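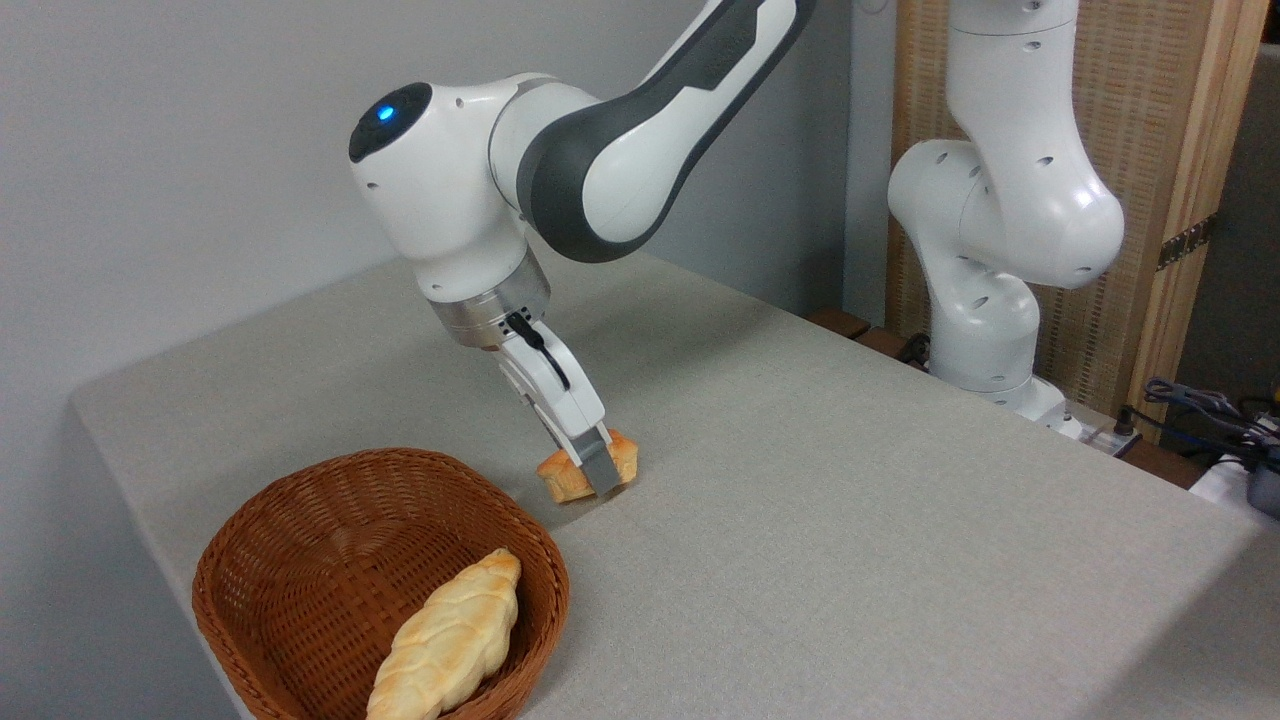 *Virág*

### 3.2 Items and surfaces

The tabletop is covered in a light gray fabric with a fine texture (Figure 2). We chose cloth over a bare surface after the first week at Illstead, when crumbs and flakes spread across the table and had to be wiped up between trials. On fabric they stay close to where they fall. The cloth was shaken out every morning and replaced each Thursday.

**Figure 2.** Braided roll in the oval wicker basket; small flaky pastry held upright on the cloth.

Baked goods were sorted by crust. The flaky group covers small pieces with a crinkled, lightly browned top and paler sides. The plaited group covers rolls with a pale golden crust. Items in the flaky group lose material whenever they are touched, so each piece was weighed before and after handling, and any piece that lost its top layer was removed from the count. Plaited rolls hold together well but are long for their width, and how they lie in the basket affects how much room is left for the next item. We recorded the direction of each roll as lengthwise, crosswise or diagonal.

The basket is woven, reddish brown, with a slightly thicker rolled rim. It was kept to one side of the pastry, a short distance away. Baskets of this kind are common in the Keltari bakeries, where bread is set out unwrapped.

The full set contains 1018 placements, of which 1000 were kept. The other 18 were dropped because the weight record was incomplete. Of the kept placements, 73 ended with visible flakes on the cloth, most of them from the flaky group. Room conditions were not controlled beyond closing the door. Items bought in July softened faster than the rest, and we replaced these after 90 minutes on the table. The Wudiveck list of bakery items was used for naming throughout.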